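Print this page | E-mail this to a friend

Search the Help Board Go Advanced All topics

Filed under: Robots & Automation > Teaching by Demonstration > Cloth and Other Soft Things

How many times do I have to fold the same blanket?

I'm collecting demonstrations for a folding policy with a hand-held gripper. One camera on the tool, wide lens, two jaws, no arm. The idea is that I do the folding, the recordings go off to training, and at some later date a machine does my laundry while I look on with folded arms. So far only one of us has learned anything about blankets and it's me.

I have 249 episodes. My target, which was set by someone who doesn't fold, is 995. All of them so far are plush or fleece on a bed, because that's what I own and that's where it lives. I trained on what I had and the policy is very good at going to the edge of the cloth, closing, and lifting one layer when it should have lifted two. Then it carries that one layer across with great confidence and sets it down neatly on nothing much.

Things I'd like to know:

Do I keep going to 995 with the same setup, or stop and change something now?

Should I throw out the episodes where I fumbled the grab and tried again? There are a lot of them. I'm not proud.

Does the stuff under the cloth matter? I've been told to use a plain table. I've also been told the opposite, by the same person, in February.

Calibration is fine, I check it every time I sit down. Gripper width is logged. Timestamps line up. Please don't tell me to check the timestamps.

– Zanele Ngubane

Answer 1

Check the timestamps.

Okay, I read the last line. Still, if the width signal trails the video even a little, "close on two layers" and "close on one layer" come out looking the same, and that's your exact symptom. We had it at Halari with a rig that everyone swore was fine. Plot the width against the video for 5 episodes and look at the instant the jaws touch. It's ten minutes of your life.

Otherwise more data. It's always more data.

(Marked helpful by 2 people)

Answer 2

I'll take the questions in the order I feel like answering them.

Fumbles first. Keep them, but split them. A missed grab followed by a good one is the most useful thing you have, provided the recording shows you coming back and getting it right. A missed grab followed by you putting the tool down and sighing is of no use to anyone. I cut episodes at the point where I gave up and tag the ones where I recovered. When we tossed every fumble on the Salden set we got a policy that had never seen a mistake, so on its first one it froze over the towel like a guest who has forgotten the host's name.

Now the layers. With plush this is mostly a matter of what the camera can see at the moment of contact. The pile hides the edge, the jaws hide whatever the pile didn't, and a doubled-over fold looks a lot like a thick single one until you're right up against it. My own bed sessions have plenty of views like the one below, and I'd call it a decent example to learn from: tips against the lower edge of the fold, the fold open enough on one side to show there's an upper layer and a lower layer.
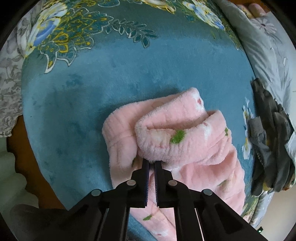 CLASCOMBE, February – which is how I head all my session notes, so forgive the newspaper airs. The note for that group says: "Pink plush on the blue bedspread. Come in low. Pause before closing." The pause is the part to steal. I hold still for a beat with the tips against the cloth and then close. It feels silly, and it makes your folding look like a nature documentary, but it gives the model a few unhurried views of the thing it keeps getting wrong. If you sweep in and pinch in one motion, as any sane person folding a blanket does, the one moment that matters goes by in a smear.

Then vary the start. I suspect your 249 all begin with the cloth laid out more or less politely. Drop it. Bunch it up. Start some episodes with it already half folded and finish from there. I'd do a block of short ones that are only the grab – approach, pause, close, lift a little, stop – and leave the full folds for later. You can get through a pile of those before lunch, and they go straight at the failure you're describing.

As for what's underneath: a plain table gives you a policy that works on a plain table. If you want it to work on beds, stay on the bed. A flowered bedspread with other fabrics lying along the sides is a fair fight, and it's what the thing will meet in a house. I would change the bedding every so often, though. One of my early policies got so attached to a certain pattern that it would reach for a printed flower with the cloth sitting right next to it. I took this personally for a week.

And please get some cloth that isn't fuzzy. A cotton dish towel, a T-shirt, a pillowcase. Plush is forgiving to hold and terrible to see. Thin cotton is the other way around. Mixing them helped both in our case, though I can't promise you more than that.

About 995: it's a number. Ours was 709 and I never did find out why. I'd stop where you are, do a batch of grab-only episodes with the pause, retrain, and see if the one-layer business gets better. If it does, carry on that way. If it doesn't, the first answer may be right about the timestamps, which would be annoying for both of us.

– Despina Petkov

(Marked helpful by 11 people)

Comment from Zanele Ngubane: Thank you. I plotted the width. It was fine. I did the pause for one whole evening and my family asked if I was feeling well. Retraining now. Do you label the layer count by hand or let something guess it?

Comment from Despina Petkov: By hand, at the end of each session, while I still remember. I tried the Begović script for it and it was sure that everything was two layers, including a sock.

Answer 3

has anyone tried just not folding it. mine goes in a basket

(Marked helpful by 14 people)

Tags: demonstrations, hand-held gripper, cloth folding, deformable objects, how much data

Print this page | E-mail this to a friend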